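About Markdale Controls

Software for robot arms that share a bench. 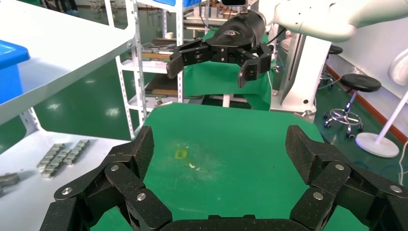
Wrist camera view across the green bench, with the second arm on the far side.

Markdale Controls writes motion planning and control software for pairs of robot arms working in the same space. We are based in Markdale, Ontario. Our customers are small manufacturers, contract assemblers and a few university labs that already own their arms and want them to do more than repeat taught points.

We don't build arms or grippers. We supply the layer that sits between the camera feeds and the joint controllers, along with the tools an engineer needs to see what that layer is doing.

How we started

Henryk Malinowski and Ksawery Kurek worked together on press-tending cells before starting the company. Both had spent a lot of time rewriting the same interlock logic. In most of those cells, one arm waited outside a fixed zone until the other had left it. It was safe and easy to certify, and it wasted a good part of every cycle.

Their first product was a small planner that replaced fixed zones with time-stamped volumes, so that two arms could be in the same area if their paths didn't conflict. A machine shop in the next township agreed to try it on a deburring cell. That planner was rewritten twice and is now the core of Porkis.

What we make

Porkis is our dual-arm planner. It takes a task description, the current state of both arms and a model of the workspace, and returns coordinated trajectories. It replans when either arm falls behind schedule or when the perception side reports that an object has moved. Porkis runs on an ordinary industrial PC with a real-time kernel. No graphics card is required for planning.

Ertürk is the perception module. It works from wrist-mounted cameras and handles hand-eye calibration, object pose and gripper masking. Masking matters more than people expect. A wrist camera has its own fingers in view most of the time, and a pose estimator that doesn't account for them will report parts that aren't there. Ertürk computes the finger outline from joint readings and removes it before any other processing. The second arm is handled the same way, using its reported position. Frames are processed at 30 per second on standard hardware and at 60 with the optional accelerator card.

Broltitz is our logging and replay tool. It records camera frames, joint states, planner decisions and operator inputs against a single clock. An engineer can step through a run, change a planner setting and see what the arms would have done differently. We wrote it for ourselves and customers kept asking for it, so it is now sold separately and reads logs from other vendors' controllers as well.

How we test

Every release goes through simulation first. The regression suite currently holds 1,826 recorded tasks, most of them taken from customer sites with permission. A build that fails any task it used to pass does not go out until someone has looked at the log and signed off on the cause.

After simulation, the build goes onto our own arms. The bench work covers reaching, grasping, handing a part from one arm to the other, and recovering from a missed grasp. We leave the bench surface scuffed and change the lighting through the day, as our customers' floors aren't tidy either. Calibration is checked at the start of each session and the result is stored with the run.

Release notes list what changed, what was tested and what is known not to work. We put out one major release a year, in April, and smaller ones as needed.

Who we are

Henryk Malinowski looks after planning and real-time control. He answers most of the harder support questions himself.

Ksawery Kurek runs perception and tooling, and is the person to contact about camera selection, mounting and calibration.

The rest of the team are software developers and two applications engineers who travel to customer sites for commissioning. We hire co-op students each year, and they work on production code with the same review process as everyone else.

Support

Support is included for the first year and renewed annually after that. Calls are answered in Markdale between 8:00 a.m. and 5:00 p.m. Eastern. If you have a fault to report, please attach a Broltitz log covering at least the minute before it occurred.

Visits

Customers are welcome to bring their own parts and try them on our bench before ordering. Please send part drawings and the gripper model ahead of time so we can load them into the workspace model. Allow a full day.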